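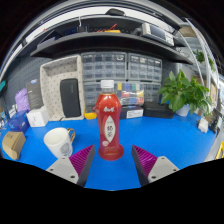
Prasetyo Lumenta
Gripper test bench, Stustbridge

Re: [semo-grippers] Ribbed pads on waisted bottles

I have now been through the Valente pads on the hand-held unit, the magenta ribbed ones, with the stock mounting plates. The test object is a milk tea bottle: screw cap, round upper bulb, narrower waist. I approach with the fingers open and the bottle between them, then close below the bulb. Closing on the bulb itself gave the worst repeatability of anything I tried.

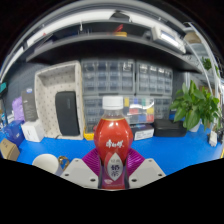
Earlier in the thread:
> We gave up on ribbed pads at Hutley. They fold unevenly if the
> bottle is off centre by more than 8 mm, and the width reading
> drifts. Have you checked zero after a long run?

Yes. After 1000 closures the zero had moved by roughly 0.3 mm, which I can live with. The uneven folding I do see, but only on fast closes. Flat objects are a separate problem.

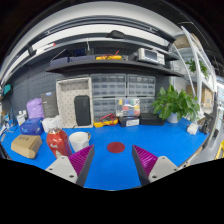
With a disc lying on the mat the tips have to come in almost level, and the ribs do nothing useful at that height. I got 18 clean picks in 49 attempts. The harder Hutley tips may do better, but I haven't fitted them yet. 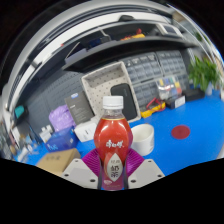
Settings

Close speed: slow preset
Force limit: default
Camera: wide lens, exposure locked
Zero check: before and after each run

Raw logs on request.

Prasetyo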